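Which form does Tovemura evolve into on Zuden island?

Oratile Du Plessis
25 February 2024
I have a level 40 Tovemura that I caught in the marsh. The guide says it gets the crested form on Zuden, but mine evolved into the plain one. Is it random?

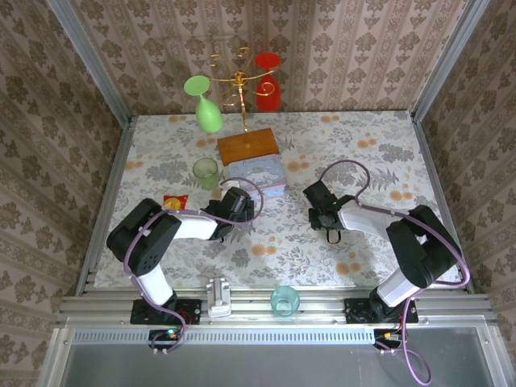
Araújo
Not random. The form depends on where it was caught, and the marsh ones always come out plain. Catch one on the Zuden cliffs and level it anywhere.

trostden712
i think its time of day, mine was crested at night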